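Progress report to the Molefe Small Grants Fund
Project: the Ditham jewelry sorting and mending room
Monday, February 10, 2020

Hello again, and thank you for being patient with me while I got this written up! I know the form asks for "activities to date" and then "spending to date," and I've tried to keep to that, but a few things wander across both headings so please bear with me.

What we set out to do, in case this lands on a new desk: people in Ditham give us jewelry they don't wear anymore, we clean it, mend what can be mended, match up what has come apart, and sell it cheaply at the spring and fall sales. The money goes back into the free repair afternoons. Your grant was for supplies, storage and a proper way of keeping track of what we have, which until last August lived in my head and in two cookie tins.

Sorting

The sorting has gone faster than I expected. We've logged 345 pieces so far, and every one of them has a line in the notebook and a number on a little tie-on tag. I was sure the tags would drive me crazy (so much tiny knotting!) but they've saved me hours already. When somebody calls to ask whether her aunt's brooch is ready, I can find it while she's still on the phone.

I changed the method partway through. I started out sorting by color, because it looked so pretty in the trays, and it was a terrible idea. Everything had to be picked through again at mending time. Now it goes by what a piece needs: restringing, a new clasp, a cleaning, or nothing at all. Anything with a cord goes in its own bag so it can't wrap itself around its neighbors.

I also gave up on the hard table. Round beads roll, studs bounce, and I've spent more of this winter on my knees with a flashlight than I'd like to admit. A blanket spread over a bed works so much better. Small things stay where you put them, a pale plain one shows up anything dark, and you can lay out a whole bag at once and see what you've got before deciding where any of it goes.
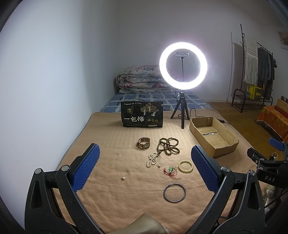 Pearl studs are still my biggest headache. They come loose from their cards, one goes one way and one goes the other, and two whites that look the same by lamplight turn out to be cream and gray the next morning. I match them by daylight only now, and a stud without a partner waits in the singles box until the next sale has come and gone. Then it goes to the craft table.

Mending

Restringing is where most of the hours go. Long bead strands take an evening each if they need knots between the beads, and small white pearls take longer than that. I've had good luck with the medium silk thread from Jimport, less luck with their fine one, which frayed on me twice. They replaced it without any fuss. Pendants on cord are quick and satisfying, a new length and a sliding knot and you're done. Bangles mostly just want a wipe with a soft cloth.

Bracelets on elastic are another story. I restring every single one, even when the old elastic looks fine, and I'd like to keep doing that even though it uses up the reel quickly. A bracelet that bursts in the grocery store does us no good at all.

Spending

The two biggest purchases were the stackable trays from Veltard, which came to $300 with the lids, and thread, elastic and clasps from Jimport. The receipts are in the envelope with this report. The lids were extra and I went back and forth over them, but the trays travel to the sale in the back of my car and I've seen what one sharp turn can do.

I haven't touched the money set aside for the display stands yet. I'd like to hold off until after the spring sale, if that's all right with you. We may be able to borrow some, and I'd much rather put that part of the grant toward a second good lamp. Could you let me know if moving it needs a form?

Still to do

The notebook needs copying onto the computer, and I've been putting it off shamelessly. I have the winter donations left to log, including a big bag of tangled chains I keep walking past. Prices need settling before the sale as well. Last fall I priced everything too low on the first morning and the best necklaces were gone by lunch.

The next report will have the sale figures in it, plus the lamp if you say yes. Come by any repair afternoon if you'd like to see the trays, and bring something broken!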